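4.2 The workbench cell

Most of what we describe in this section was put together in a shared workshop in Pruslow, on one bench, by people with day jobs. We are rather proud of that. The arm came second-hand with a sticky base joint, the control box was rebuilt twice, and the whole cell can be wheeled away when the woodworkers want their space back. It still does the one job we asked of it: picking up bare circuit boards and setting them down again in a jig without scratching or dropping them.

We named the software Harus early on and the name stuck. Harus takes in the wrist camera view, picks a grasp, and sends the arm a short list of positions to pass through. There is no overhead camera. We tried one in February and took it down again – it saw the back of the arm far more often than it saw the boards. Putting the only camera at the wrist means the view gets better as the hand gets closer, and it also means the fingers are nearly always in the picture. Harus masks them out using their known shape, and this turned out to be far easier than we had feared.

Boards are awkward things to pick up. They are thin, they lie flat, and the places where a finger can safely press are few. A round board with a hole through the middle gives the planner two choices: close on the outer edge from both sides, or put one finger down through the hole and pinch towards the rim. The second is our favourite, and watching it work for the first time was a very good evening. It needs less opening of the hand, but it asks for much better aim, as tall parts often crowd the ring between hole and edge. Figure 3 gives the wrist view over such a board, with the fingers apart.

The yellow bench top was chosen for colour alone. Red boards stand out well against it, and a simple colour threshold finds the outline in most cases. Its gloss is the price we pay. Bright patches of reflected light wash out the yellow, and they move as the wrist moves, so an outline that was clean at one height can be broken at the next. Ching-wen Chu suggested comparing two views taken from slightly different wrist positions and keeping only the edges that agree. The fix took 20 lines of code and we have used it ever since.

We ran 182 grasp attempts with this set-up, of which 70 used the centre hole and the rest used the outer edge. Every attempt began with the board placed by hand at a new angle, and a second board was often left nearby to see whether the planner would be drawn to it. Scoring was strict: a lift counted only if the board reached the jig and sat flat in it. Section 5 breaks the results down by grasp type.

Figure 3. Wrist camera view of a round red board on the yellow bench top, gripper open. Part of a second board is visible at upper right.
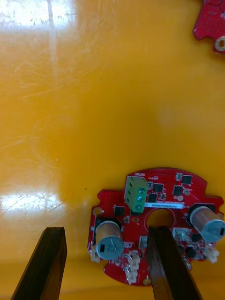
The finger shape matters more than we expected, and we changed it several times before settling on plain flat bars. They are quick to make, easy to model for the mask, and anyone in the workshop can replace one in an evening.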